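Search this journal
Search
Advanced search

3.2 Soft toys and the table surface

The second part of the study concerns the soft toys which the families keep for a long time. In the interviews, parents often spoke about the toy first by its color and only after that by the animal. A toy was "the purple one" or "the yellow one", and in several homes the child and the parent did not agree on which animal it was. We therefore decided to record color and animal as two separate fields. Of the 373 toys on the household lists, 69 were given a different animal name by two members of the same family.

Väisänen (the first author) did the home visits in Nullton, and Symonenko did those in Wandar. Both used the same form. The form asks where the toy is kept at night, where it is kept during the day, how it is usually carried, and who puts it away. The question on carrying was added in December, after the pilot visits, when we saw that the answers on storage could not be understood without it. A toy which is carried by the ear or by one arm is dropped in more places than a toy which is held against the body.

For the sorting task we chose a large white table. On a patterned cloth, which we tried in the pilot, pale toys were difficult to see and the younger children passed over them. A plain surface also makes it easier to notice small differences between pastel shades, for example lavender and light pink.

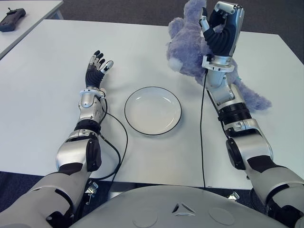
The toys were presented one at a time. We did not tell the participants what animal a toy was, and we did not correct them. A fuzzy surface hides the shape of the ears and the muzzle, so that the same toy may be called a bear, a dog or a mouse, depending on the side from which it is seen. When a participant asked for help, the answer was always "What do you think?" Each session had five rounds, with a short pause after the third.

 Lavender toys received the widest range of animal names in both towns. Toys in brown were mostly called bears, also when the label sewn on them by the maker said something else. This agrees with the older work of Karppinen on naming in the nursery, although her material was smaller and did not include parents.

More than 19 families asked afterward for a copy of their own list. We sent it to them without the notes.

Received in revised form 2017-10-30

Shares 5 Comments 0

Related articles
Toy boxes and open shelves in small apartments
Who tidies up? Evening routines in Nullton
The Pruta list of color words for young children
Naming in the nursery: a second look at Karppinen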